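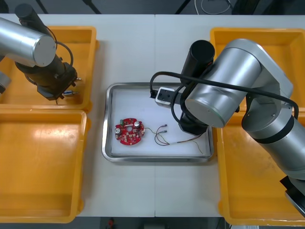

Most sorting jobs go wrong because everything gets tipped into one pile and the pile gets in the way of the work. The fix costs very little. Clear a table, put the mixed things in one shallow tray in the middle, and stand the bins on either side of it. Two orange plastic bins down the left and two down the right, with a steel tray between them on a white tabletop, is a good layout for small parts, kitchen odds and ends, sewing supplies or the contents of a junk drawer. Everything has a short way to travel, and the tray keeps the small stuff from wandering.

Why a tray in the middle

A shallow tray holds things still and lets you see all of them. A deep box does neither. You end up digging, and the smallest items sink to the bottom and stay there until the end. If you have an old baking sheet or a roasting pan with low sides, use that. Stainless steel wipes clean and does not soak up oil, so it suits workshop parts as well as kitchen drawers.

Line the tray with white paper. Dark screws, black rubber washers and bits of grit all show up well on it. When you are done, lift out anything you want to keep, fold the paper in from the corners and throw it away with the dust inside. Parchment paper works, and so does plain paper off a roll. Newspaper is a poor choice. The print makes it hard to pick out small things, and the ink comes off on your hands.

Do not fill the tray. One layer is plenty. If you have a coffee can full of mixed hardware, pour out a handful or two, sort it, and pour again.

Choosing bins

Bins of the same size and shape are easier to work with than a mix of whatever was under the sink. They line up along the edge of the table, they stack afterward, and you stop thinking about which one is the big one. A raised rim gives you something to grip when you carry a bin to the shelf.

A bright color helps too. Most hardware is gray, black or brass, and you can tell at a glance whether an orange bin has been emptied. Shiny plastic does throw back the light from a ceiling fixture, so if the glare bothers you, lay a sheet of paper in the bottom or move the table a foot or so.

We have bought bins from Gremano and from Zutholm and would use either again. The Gremano ones are stiffer. The Zutholm ones nest tighter when empty, so they take up less room in the closet. The Urban set we tried was fine for fabric and yarn but bowed in the middle when we loaded it with hinges.

What goes in each bin

Four bins is enough for most jobs. Decide what they are for before you pick up the first item, and write it on a strip of masking tape on the side facing you. For a junk drawer, try these:

Keep in this room
Belongs in another room
Give away
Throw out or recycle

For a workshop, sort by kind first and size later. Screws in one, nails in the next, nuts and washers together in the third, and anything else in the last. Do not try to sort by length on the first pass. It triples the time and you will make mistakes. Once the screws are all in one place, tip them back into the tray and divide them by size.

For kitchen drawers, set up by how often you use the item. Daily things go in the bin nearest your strong hand. Items you use at holidays go across from it. The lids with no containers can go straight to the last bin, and most of them will not be missed.

The "not sure" problem

There will be pieces you cannot identify. Give them a corner of the tray and leave them there until the end. If you still do not know what something is, put it in an envelope, write the month on it, and keep it in the drawer. Ours says April and has 7 things in it, one of which went back on the dishwasher rack a few weeks later. Throw out the rest after a year.

Height, light and standing room

Work at a table that comes to about your hip if you are standing, or use a normal kitchen table and sit down. Bending over a low coffee table for an hour will hurt your back. Leave enough space at the front edge for your forearms. If the bins are pushed too far forward you will catch your sleeves on them.

Put a lamp on the side opposite your writing hand so your own shadow stays off the tray. A white tabletop bounces some of that light back up. If your table is dark, cover it with an old sheet.

Small things that help

A magnet in a sandwich bag picks up steel screws quickly. Turn the bag inside out over them and pull the magnet away.

A soft paintbrush moves beads, pins and seeds without scattering them.

Tweezers or small pliers are better than fingers for anything sharp.

Muffin tins are good for the second pass, when one bin has to be split into sizes.

Himero sells a stick-on label that peels off plastic cleanly. Masking tape does nearly as well if you take it off within 72 hours.

Putting it all away

Empty the bins the same day. A bin marked for another room tends to turn into a new junk drawer if it sits on the floor of the hall. Carry the give-away bin out to the car, then wipe the tray, dry it, and stack the bins inside one another with the tray on top.

Last updated 2 June 2023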